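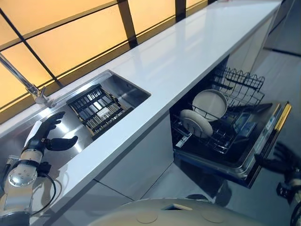 Thursday, scale test, Okon clip-on conditioner

Meter at start of shift: 2956. Okon unit still on the cold feed under the counter, arrow pointing with the flow like the leaflet says. The leaflet also says we should see "softer feeling water" within days. I don't know how you would measure that and I suspect they don't either.

Hardness at the cold tap: 240 ppm. Same as before the clip went on. To be fair, Okon never claims to take calcium out, only to change how it settles, so this number can't sink them. Convenient for them. It does mean the strips are no use for this and we should stop buying them.

Kettle test, then. Two kettles, same model, one filled from the treated line and one from the Chisholm building, which is on the same main. Both boiled dry of excuses by now, with two weeks of regular use. Both have scale on the plate. The Okon kettle looks a bit powderier to me, but I knew which one it was when I looked. Needs redoing with the labels covered and somebody else judging.

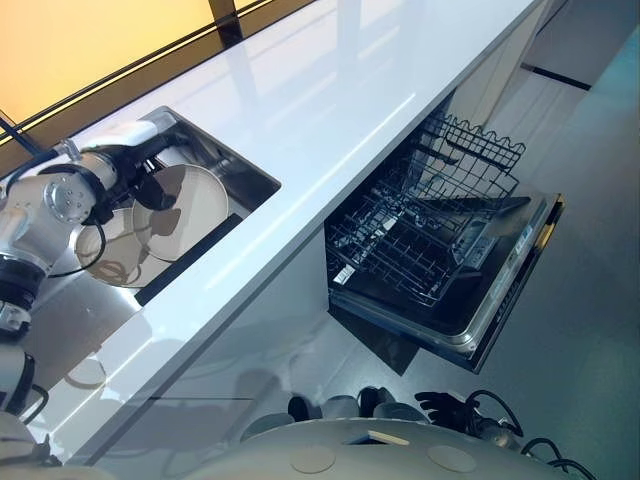
Also not happy with the Chisholm kettle as a control. It gets used more in the mornings, and people over there top it up without emptying it, which concentrates the minerals. If it comes out worse I won't believe it. Better to run both in here, off two lines, and log the fills.

Read the Cirkwood report again. Three homes, no untreated line in any of them, and "scale reduction" scored by the owners, who had paid for the thing. Don't cite it.

Getden want to send us their own version, same idea with a bigger magnet and a higher price. I'd say no until the first one has been tested properly.

To do:
Descale both kettles with citric acid, rinse, weigh dry.
Swap them halfway through the next run.
Weigh again at the end. Grams only, no more "looks powdery."
Ask Okon what result would make them say it doesn't work.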